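Care and labeling of mixed equipment in a shared workroom
Posted in: Shared Spaces and Storage
February 2021
Thread 3727

Tremel Workroom Office

Our office is responsible for a shared workroom at the Tremel site. We are preparing a written care sheet for the people who use the room and would welcome advice before it is adopted. The furnishings were acquired over a number of years, and no care instructions have been kept for any of them. Users have been cleaning with whatever product they prefer, and we would like that to stop.

The items we are least certain about are set out by heading.

Stainless steel shelving

The metal uprights are perforated with round holes, and a rectangular tube runs across to meet them. The brushed finish is generally sound, but there are small specks of dirt on the tube and dark smudges on the lower strip of one upright. The metal at the welded joint is rough and darker than the rest. We do not know whether the discoloration there should be removed or left alone. One user has proposed steel wool. Another has proposed leaving the shelving out of the care sheet altogether, on the grounds that it is only shelving.

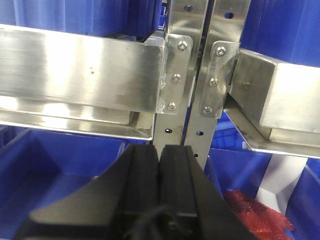
Workbench

The bench has a red metal frame and a dark gray top with a slight texture. It is used for assembly and for sorting, and cloths and papers tend to be left on it at the end of a session. Our present rule is that the top must be cleared by the last person to leave. The rule is not well observed. We would prefer a rule that can be followed without an argument over who was last. 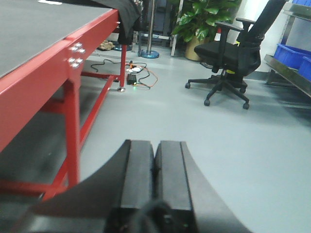
We should also like to know how often the bolts ought to be checked for tightness. A previous notice said every 6 months, but the notice gave no source, and it had been copied from another building. The next full inspection of the room is planned for August, and it would be convenient to have the bench done at the same time if that is not too long to wait.

Plastic bins

We have open bins in glossy blue plastic with sloping sides. They are used for collecting small items at the end of the day. Paper labels attached to the outside with ordinary tape do not last, and labels placed inside are covered as soon as anything is put in. We have been offered printed labels, but the smallest order is 800, which far exceeds our needs. Is there an accepted method for marking bins of this kind, and does the plastic need any cleaner beyond dish soap? 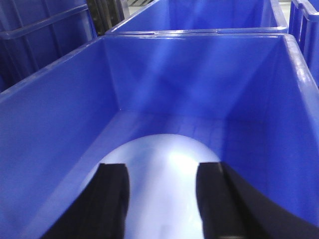
Wondside Shared Facilities

We maintain a similar room and can reply on most of these matters.

For the stainless steel, please do not permit steel wool. It scratches the brushed finish, and particles of ordinary steel left behind can rust and stain the surface. Use a soft cloth with warm water and a small amount of dish soap, wiping in the direction of the grain, then rinse and dry. Smudges that remain can usually be treated with a cleaner sold for stainless steel. Bleach and products containing chlorides should be kept away from it.

A darker area beside a weld is often heat tint left over from manufacture. If the joint is solid and there is no loose rust, we would leave it as it is on dry indoor shelving. If a crack is found, or if the joint moves under light pressure, unload the shelf and have it examined before further use. Your care sheet should say this plainly, and for that reason alone the shelving belongs on it.

For the bench, a damp cloth is suitable for the painted frame. We would not recommend a solvent on the top until you have established what the top is made of. As to the bolts, follow the manufacturer's schedule if one can be obtained. Where none exists, we check ours when the bench is moved and again at each scheduled inspection. The feet should be looked at during the same visit, as a bench that rocks will work its own fastenings loose.

We replaced our "last person" rule with a fixed clearing time. Anything on the bench at closing is placed in a bin and held for 3 working days. Complaints were frequent in the first month and have been rare from then on.

Ortner Stores

Dish soap is fine for the bins. For labels use tie-on tags.

Tremel Workroom Office

We thank both respondents. The clearing time will be proposed to our users, and the steel wool has been withdrawn from the supply cabinet. Tie-on tags would be acceptable if there were somewhere to tie them. We will check the rims.

One matter was left out of our first message. The room also has several white plates with a raised rim and a glossy surface, which users set down wherever they happen to be working, including on the carpeted part of the floor. Some users regard them as trays for small parts. Others regard them as tableware and return them to the kitchen. We would be glad to know whether other facilities allow tableware to be used in this way, and whether the carpet should be listed as a surface on which nothing is to be left. 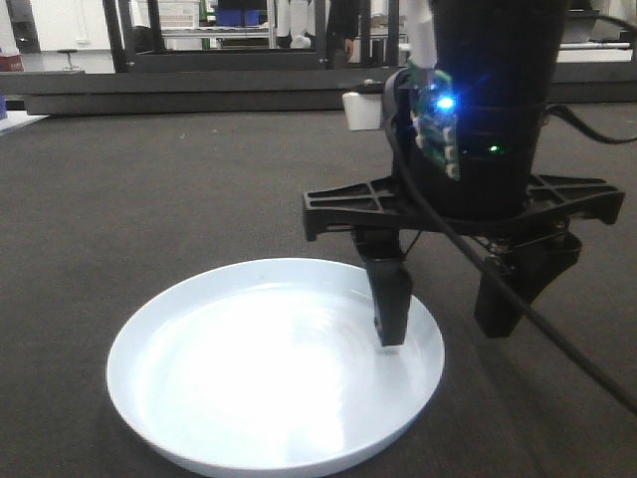

Gurbridge Site Services

Our policy is that a dish used for parts does not go back to food use. Oil and metal dust are not reliably removed by an ordinary wash, and a mixed stack cannot be sorted by eye afterward. Choose one purpose for the whole set and write it on the care sheet. If they are to be kept as parts dishes, mark the underside with a paint marker and store them with the tools.

We do list carpet as a surface to be kept clear, chiefly on account of tripping. A low dish is easily overlooked by a person carrying something. Small screws dropped into carpet are also troublesome to recover, and they do the vacuum cleaner no good.

On the bins, we differ slightly from the reply given by Ortner Stores. Tags catch when bins are nested. We write on the upper outside wall with a paint marker, after wiping the area with rubbing alcohol on a cloth and allowing it to dry. Try a small spot first. The marking lasts well under normal handling and is renewed once a year.

Tremel Workroom Office

The plates will be marked as parts dishes and removed from kitchen use. A draft of the care sheet will be posted in this thread once our users have had an opportunity to comment on the clearing time.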